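Grudance shows off a cheaper way to teach robots about cloth

12 January 2024

If you've been reading this site for a while you know I have a soft spot for anything that tries to get a robot to pick up laundry, so when the Grudance group put out their new report I dropped what I was doing and read it over lunch (and then again over coffee, because the middle section is dense!).

The short version: they've been teaching a robot arm to pick up and move soft things, like rags, napkins and baby clothes, and they did almost all of it without touching the robot. People carried hand-held grippers around ordinary homes and did ordinary chores with them, and the recordings from the camera on the gripper became the lessons. The arm only came out at the end, for the test.

Now, hand-held grippers have been around for a bit, so that part isn't the news. What's new is the sorting. The group, led by Despina Ristić, collected 915 recordings in December and then trained the arm twice. The first time it got everything. The second time it got only the recordings where, just after the jaws closed, the cloth was still bunched up and visible between the finger pads. They call this the Perby filter, and I haven't found out where the name comes from.

You'd expect more data to win. It didn't! The arm trained on the full pile managed a clean pick and place in 3 out of every 5 tries. The one trained on the filtered pile got to 80 percent, on the same cloths, in the same room. That's a big jump for throwing stuff away, and I had to read the table twice to be sure I had the columns the right way around.

The homes matter too, I think. A lot of earlier work on cloth was done on a bare bench under nice even light, and then the arm went to pieces the minute somebody left a mug out. Ristić's people told their helpers to leave things be. So you get tables with cake on them, bottles, plastic bags, wrapping, a glaring ceiling light, all the stuff a home robot would have to put up with anyway.
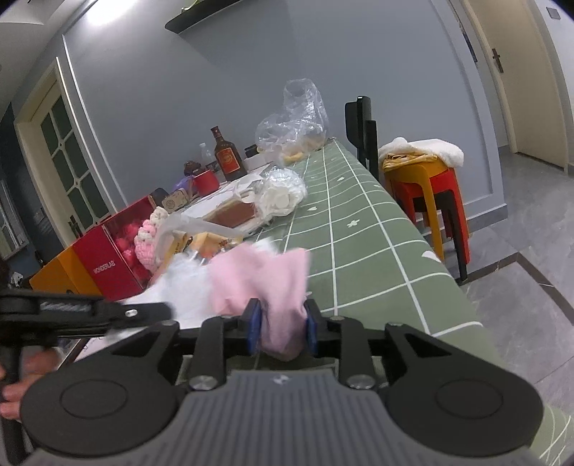
Radomir Mujić isn't sold on it yet. He told me over the phone that the filter may just be picking out the easy grabs, the ones where the cloth was standing up in a nice peak to begin with, and that he'd want to see the same arm try a flat dish towel on a flat table before he got excited. He also said 80 percent sounds great until you're the one picking the other napkins up off the floor.

Fair enough, and the report does kind of admit it. Flat cloth is in there, but only in a small side test with 20 tries, and the write-up is pretty shy about how those went. I asked Ristić about it by email and she said a longer test with flat cloth is the next thing on the list, along with a thinner finger pad that can get under an edge. She wouldn't give me a date for either one.

What I like best is how little you'd need to try this yourself. The filter is one small script, and it runs on recordings you already have. Angeliki Psarras over at Munro has already run it on their old towel recordings and says it tossed out more than she was comfortable with, though she hasn't retrained anything yet, so we'll have to wait and see if it helps.

The group says the script and the filtered recordings will go up on their project page once the last of the home owners have signed off on their footage. The full set may take longer. I've asked them to ping me when the download is live, and I'll add the link to this post when they do. If any of you get it running before me, please write in, especially if you've got a fitted sheet lying around and a lot of patience.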